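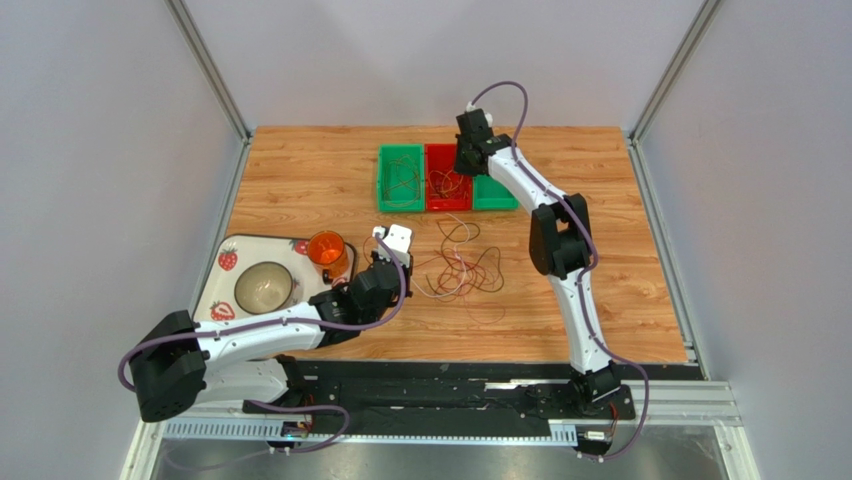 Sorting the Spaghetti
4/28/18

I have a drawer of loose wire at home that I've been ignoring for years, so when Briline offered me an afternoon with its two-armed bench kit, I knew what I wanted to try first. Wires! They bend, they snag, and they hook onto each other the second you look away.

The kit is a pair of white-and-black arms bolted to one long rail, and you get it with or without the table and the gray walls. I'd pay for the walls. Wire goes everywhere, and I spent less time on my knees than I do in my own garage.

Ineke Timmermans walked me through the setup at the Dernomham showroom. The job was to get a tangle off the wood and into three plastic trays, two green and one red. You teach each arm by moving it by hand, and I had the hang of it after one cup of coffee (okay, two). The grippers are small, and I like that — big ones would have grabbed half the pile at once.

My gripes? The purple cables loop around the outside of the arms, and I kept worrying I'd catch one with my sleeve. The manual runs to 236 pages and the index is hopeless. I looked up "home position" and landed in a chapter on shipping.

Then there's the rental plan, $689 a month with a $300 setup fee, support included. Markos Liapis, who runs a repair shop in Vedurbridge, has had his since August and told me he'd rent again but wouldn't buy. I'm with him. Try it for a season, and clear a good long stretch of bench first. That rail is longer than you think.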